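4.2 Entering tariff codes for imports

1. In Isivum, open Shipments and choose the inbound order.
2. Type the product code and country of origin for each line.
3. Select Calculate Duty. Rates refresh daily at 4 a.m.
4. Check the landed cost, then select Save.

Note: Orders with more than 131 lines are calculated in batches — leave the window open.

Caution: Saved duty figures do not change when a new tariff takes effect. Repeat step 3 for open orders. 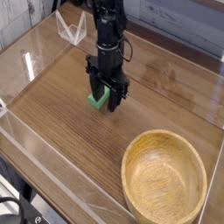

Gripper with a green block in a wood-floored tray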